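Notebook, Brakcombe mill recordings, March
Last updated: March, 11:40 p.m.

Second night on the stairs. The legend, for anyone joining the group late: a night foreman named Annan fell down the mill steps and still counts his shift in after dark. Some say footsteps, some say a cough. The pub in Arnley says both, and sells a pie named after him.

Set two recorders, one on the landing and one by the old office door. Narayanan Sundaram took the landing. I took the office, which has a chair.

Logged 31 noises before midnight. Most are pipes. Seven are Narayanan eating crackers. That leaves a double knock at 10:15 and something like a boot on grit, which I have played back far too often and now hear as my own name. 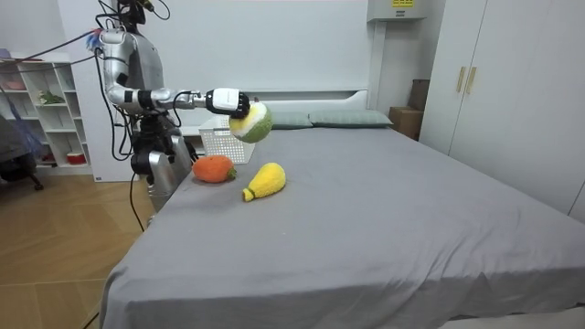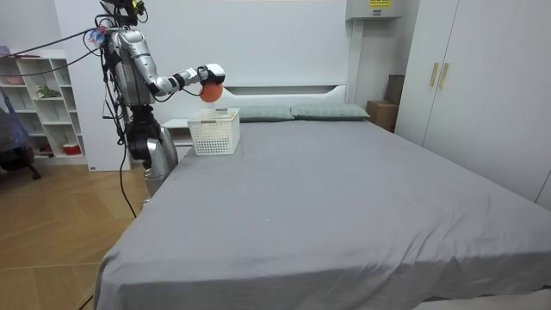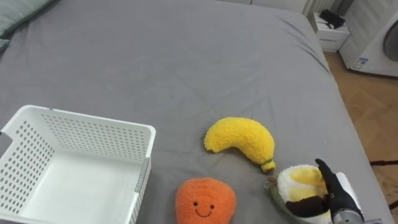

Gray sheet on the bed in all three.

Still to do

- Move the landing recorder off the radiator.
- Check the Bulthorpe parish register. An Annan is buried there, but he was a baker and died at home, so the pub may have to rethink the pie.
- Ask the mill office when the heating shuts off. I suspect 10:15.
- Trim the audio. Nobody is going to sit through 2 nights of it, me included.

Shares: 7 | Comments: 3

millrat: My gran heard the cough. She also heard it in Bulthorpe, so he gets around.

N. Sundaram: They were pretzels.

stairwell_sue: 4000 people worked in that mill over the years and we only get one ghost?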